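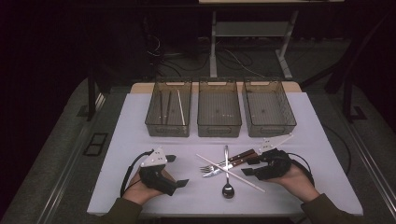 # Notice of Evaluation: The Sorensen Sorting Service

The Nuvville Dining Hall received the Sorensen Sorting Service on trial in March. Under the terms of the offer, an operator wearing two grippers would sort cutlery by hand until the service had learned the task. It would then continue alone, at a fixed monthly rate.

The Hall supplied a table, a pale cloth and three bins. Chopsticks were assigned to the bin on the left. The spoon, the fork and the table knife were to be divided between the other two according to house custom, a copy of which was attached to the order.

The supplier, Videro, asked for 200 sessions. The operator was courteous and spoke little. During the first week the dark chopsticks and the white ones were placed together without comment, and the Hall recorded no objection.

On the eighth day the service submitted its first written question. It wished to know whether a white chopstick without a partner should be considered a chopstick. The Hall replied that it should. The service thanked the Hall and asked who had lost the other one.

The matter was referred to Videro, which stated that the service had been built to ask only where an object belonged. Videro offered a credit of 2 sessions. The Hall declined the credit and asked that the question be left open.

An inquiry was made at the Clernau branch, where the cutlery had been used before the transfer. Its storeroom was searched over a weekend. A white chopstick was found behind a radiator, wrapped in a paper napkin, and was sent to Nuvville by ordinary mail.

The operator had finished the last session by the time it arrived. The service was working alone in the evening, with the room lights turned down. A member of the staff laid the chopstick on the cloth among the spoons and withdrew to the door.

The service left the spoons where they were. It took up the chopstick first.

The Hall has extended the contract for 8 months. The written questions are kept in the front office and are answered on Fridays.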